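Getting two arms to sort bricks without bumping into each other
Posted 2018-05-22 by Mehwish Gilani, Vamside Robotics Club

A few people at the last meet-up asked how our pair manages the sorting task for the Kusta challenge, so I promised I'd write it up properly. This is how we set it up at Vamside. Your arms will be different, your table will be different, but most of the steps should carry over (and if they don't, shout in the comments!).

You'll want two arms on the same rail, three open trays and a handful of bricks in a few colours. Ours talk to each other through Sterkari, the little scheduling program Bajwa wrote for the club, but anything that can pass a "my turn" message back and forth will do the job.

Step 1. Put the trays at the back
We started with the trays down the sides and it was a pain, as each arm had to fold itself up to reach its own side. Now they go in a row near the back, green, yellow, green, and the bricks get scattered in front where both arms can get at them. Don't line the bricks up nicely. If your program only works on a tidy table you want to find that out on day one, not in October when the judges tip the box out for you. We leave a bit of clutter on the left as well, a pink wine glass and a gold wire stand at the moment, and the arms have to live with it. 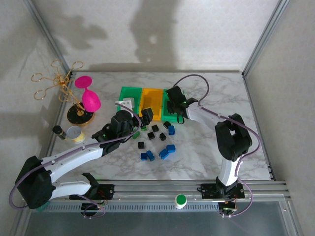
Step 2. Split the table in two
Draw an imaginary line down the middle and give each arm a half. Then let the halves overlap by a brick or two, otherwise anything sitting on the line gets ignored by both of them. We did exactly that for a whole evening and couldn't work out why one poor brick was always left behind. In Sterkari the overlap is a single number in the settings file, and ours is set to 41 millimetres.

Step 3. Teach the pick
Go straight down, close, go straight up. That's it. Everyone wants to do a lovely swooping curve and everyone knocks over the neighbouring bricks – me included. Practise on one colour until you're bored. I did blue first, mainly so I could tell from across the room whether it was working.

A brick lying studs down needs its own pick. The grip height we'd saved for the normal way up was slightly wrong for it, so we recorded a second one and the program chooses between them.

Step 4. Teach the drop
Wait until the gripper is well past the rim before you let go. Our early version opened right above the edge, and you can guess where the bricks went. Lower it a little into the tray if there's room, and pick a different drop spot each time so you don't build a tower in the middle. Blue goes in the right-hand green tray in our layout. There's no clever reason, it's just what we typed in first and now we're all used to it.

Keep an eye on the wrist view while you do this one. From the side everything looks fine and then the close-up shows you're miles off.
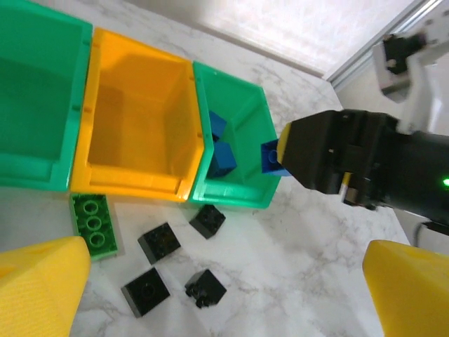 Wrist view of the blue sort: two bricks in the small green tray and a third in the gripper, just past the rim.

Step 5. Add the waiting rule
Only one arm may be over the trays at a time. Before it moves in, it asks; if the other one is busy, it holds still where it is. It feels slow when you watch it, but our runs got quicker once we added the rule, as we weren't stopping to untangle things.

Step 6. Run it, lots
Our log has 322 full runs in it so far and I still change something most weeks. Write down what you changed before each batch. I didn't for the first month and I've regretted it ever since.

Next time I'll go through the settings file line by line, and Bajwa has promised to tidy up the comments in it before then.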